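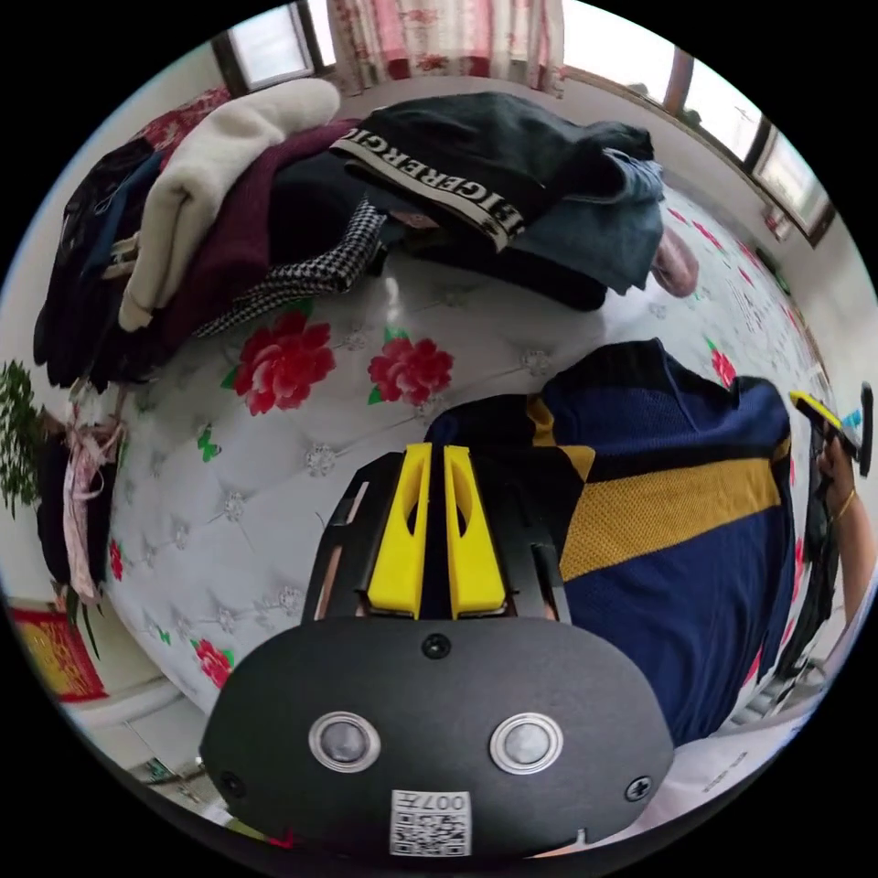 My evenings used to end with a mountain of other people's sweaters, and the Donder has taken most of that mountain off me, wrote one reader from the Cleltden laundry when we asked what had changed on the late shift. We liked that answer so much it now opens our page!

Donder Folding Station, second series

Donder takes over the flat, repeated part of garment work: towels, tees, pillowcases, plain shirts. Sort the load, set it on the intake shelf, and the two arms pick, spread, fold and stack. Knits, jeans and anything with a fussy waistband still go to a person, and we think that's a good split (denim is a tougher customer than it looks).

What it changes on the floor

At Cleltden, the evening crew was 12 people before the station came in and it is 12 people now. Four of them moved from the folding tables to mending, stain work and the front counter. Training took 11 shifts, mostly spent learning to load the shelf evenly and when to hit pause. The crew asked for a quieter stacker and a lower shelf, and both are standard on this series. Sore wrists came up in every talk we had there, so it's great to hear people say they go home less stiff.

There are gripes too. The station is slow on wet-weather days when cotton comes through a bit damp, and it takes up more floor than a table. Measure your doorway first!

Details

Output: up to 318 pieces an hour, plain cotton
Fingers: soft pads, swapped by hand without tools
Controls: Useo panel with two big buttons, start and pause
Stacker: Chu tray, left or right side
Part number: 898

In the crate

Station, intake shelf, one Chu tray, spare finger pads, wall chart for the crew

Orders placed before the end of February ship with a second tray. Visits to see one running can be booked for any afternoon after 2.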